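Wunwood Gripper Safety and Practice Kit, second edition: a review after two months

Rating: 4 out of 5

I bought this kit for our small workshop, where we teach robot arms to handle ordinary consumer goods. We had already good machines and people who know how to use them. What we did not have was any written rule which everybody follows. Each operator had his own habits, and when something was damaged, the discussion started again from zero. The Wunwood kit promises to solve this with a ring binder, a set of laminated cards for the table and a log book of 200 pages.

The binder has 26 rules. They are sorted by the moment of work: before power, first movement, contact with the object, release, end of shift. I like this order very much. An older guide we used, from Skemard, was sorted by hazard type, and for a person who stands at the table with one hand near the stop button this is not practical.

The strongest chapter is the one about contact. It says that the operator must decide, before closing the fingers, which part of the object may be touched and which may not. For shoes it gives a clear preference: take the sole or the firm edge, leave the eyelets and the lining alone. It also asks to write down how the pair lies in its box, because two shoes packed tightly together do not behave like two separate shoes. 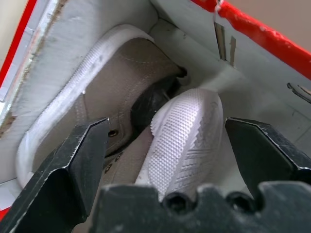
The rule about force is written in the same spirit. Start at the lowest setting that your controller accepts, close, wait, lift a little, and only then increase. The kit does not give a table of forces for each material, and some buyers will be disappointed. I think it is correct. Such a table would be copied by everybody and checked by no one, and every gripper has different fingers with different wear.

About wear the text is strict. The fingers must be inspected at the start of each shift and again after every 500 cycles, and the result must be entered in the log, also when the result is "no change". In the first week my colleagues found this boring. Now it takes them very little time – they do it while the controller starts. Scratches on the surface may stay. A raised burr must be removed before the next grasp, even when the arm is already in position and the operator wants to finish.

Not everything is so good. The chapter about keeping the work area clear is too short, only one page, and it speaks mostly about people's hands. I wanted more about cables, about paper left on the table, about where an object may stand when it is not being grasped. The rule says "a free zone on the approach side of the object", but it does not say how wide, and it does not explain if the zone must be free also when the gripper is closed and only passing by. We wrote our own addition: cables go behind the object, never between the object and the arm. 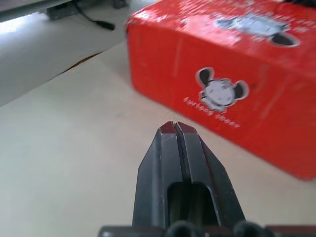
Rivas, who used the first edition for a longer time than I have used the second, disagrees with me on this point and wrote under the draft of my review: the short chapter is better, because a fixed distance is wrong for half of the arms on the market, and a team that measures its own zone will remember it. The first edition had a number, and people put tape on the table at this number and stopped to think.

I accept a part of this. Still, a method for measuring the zone would help a new team, and it could fit on one more page.

The cards are of good quality and can be cleaned with a wet cloth. The print is large enough to read while standing. The log book is weaker: the columns for time and cycle count are narrow, and the binding does not stay open flat. We use a clip.

Delivery from Floluston, the shop where I ordered, was without problem, but one card was missing (the one for end of shift). They sent it after one e-mail.

I recommend the kit for teams of two to ten persons. For one person alone the log is maybe too much work – for a big company there will be already an internal standard, and it is better to compare the two before buying.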